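Wrist view demos: how messy do you let the table get?
Started by costa_teleop, 05/02/2023
Forum: Learning from Demonstration > Data Collection

costa_teleop wrote:
Hi all, long time reader, first real post. I'm collecting teleop demos for the Zernham arm at work and I've hit the point where I have more opinions than good episodes. We're at 143 demos for the tabletop set and I threw out a bunch of them last night after watching them back at double speed with a bowl of cereal.

My question is about mess. My coworker wants the table wiped before every single episode so the background stays constant. I've been leaving it alone. Smudges, dust, crumbs, whatever is on there stays on there, and I shuffle the objects by hand between runs. My thinking is the policy will have to live with a dirty table eventually so it may as well grow up with one. Am I making my life harder for no reason?

anow_dan_no wrote:
You're fine! Leave it dirty. We wiped ours religiously through all of August and the policy fell apart the first time somebody left a coffee ring on the bench. It went for the ring. Every time. It was kind of sweet to watch and also I wanted to cry.

gripfail66 wrote:
Going to disagree with the post above. Dirty is fine, but only if it's dirty in different ways. If the same smear sits in the same spot for 50 episodes you've basically painted a landmark on the table and the model is going to use it. I've seen a policy line up its approach off a strip of tape we forgot to peel. Moved the tape two inches, the arm missed by two inches.

Can you post a couple of wrist views? Hard to say much without seeing what the camera sees.

costa_teleop wrote:
Ooh, okay, the tape story scares me. Couple of wrist views, same session:

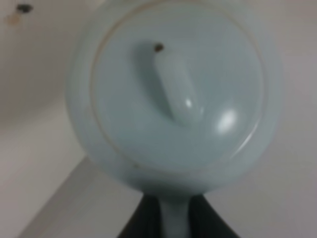
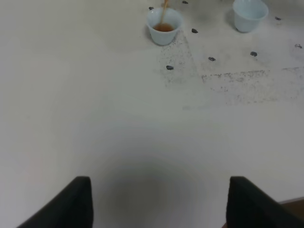
First one: gripper on the handle of the blue pot. Second one: fingers open, two white cups and the little dark lumps up top.

Before anybody asks, yes I know the blue thing fills up most of the view once it's in the fingers. That's my other worry, I just didn't want to ask everything at once.

gripfail66 wrote:
Yeah so look at the gray dust in the second one. There's a patch by the cup with the liquid in it and then that long band running off to the right side with a pretty straight edge on top. That edge is the part I'd worry about. A fuzzy patch, who cares, but a straight line is a great big arrow to a conv net. I'd smear it around with your hand every few episodes. You don't have to clean it, just don't let it sit still.

anow_dan_no wrote:
OK that's fair, I'll give you the straight edge. I still say don't wipe every episode. A wipe plus a reset plus waiting for the table to dry was costing us more time than the demo did.

What worries me more is the cup with the stick in it. Are you filling that to the same level every time? And does the stick always lean the same way?

costa_teleop wrote:
Um. Same level, yes, because I'm lazy and I have a line in my head for it. The stick goes wherever it falls. I guess I should vary the fill too? I was keeping it low so I don't have to mop the floor again (ask me how I know).

zodport_lurker wrote:
Vary the fill, but do it in a separate batch and tag it. If you change fill level, dust, lighting and object positions all in the same afternoon and your success rate drops, you have no clue which one did it. I run a plain text log next to the rig, one line per episode, and it has saved me so many times. Mine just says things like "moved cup left, bad grasp, kept".

Also, on the blue pot. Glossy things are a pain up close. You've got that bright spot on the lid next to the knob, and it will slide around whenever the wrist tilts. Do you have a second camera?

costa_teleop wrote:
There's a fixed one off to the side, but I've been training on wrist only because the side one drops frames when the recorder gets busy. Zodport logger, old version. Maybe that's a hint from the universe to update it.

zodport_lurker wrote:
Update it. The old one was dropping frames for me too and it never told me, I found out when the timestamps didn't line up. And then train on both views. With the wrist alone, once you're holding something that big, the policy is close to blind about where it's going to put it down.

gripfail66 wrote:
Not sure I agree that you need both. We got 94 percent on a pick and place with wrist only, shiny mug and everything. It did have a history of past frames to lean on though, so it could sort of remember where the target was. If you're feeding it single frames then sure, add the side camera.

anow_dan_no wrote:
94 over how many trials?

gripfail66 wrote:
Fifty. And before you start, yes, same table, same mug.

anow_dan_no wrote:
I wasn't going to say anything :)

costa_teleop wrote:
Single frames over here, so side camera it is. Plan for tomorrow: update the logger, rub that dust line out, start an episode log, and do a tagged batch with different fill levels. I'll keep the old demos for now and hold them out to see if mixing them in hurts or helps.

One more dumb question while I have you. Do you keep the ones where you fumble the grasp and then recover? I've been deleting them.

zodport_lurker wrote:
Stop deleting them!! Those are the good ones. I only toss it if I let go of the controller or somebody bumps the table.

gripfail66 wrote:
Keep the recoveries, trim the part where you sit there thinking. Long pauses teach it to pause. Ask me about the arm that hovered over a mug for two minutes.

costa_teleop wrote:
Okay, digging through the trash folder now. Will post numbers when the new batch is trained.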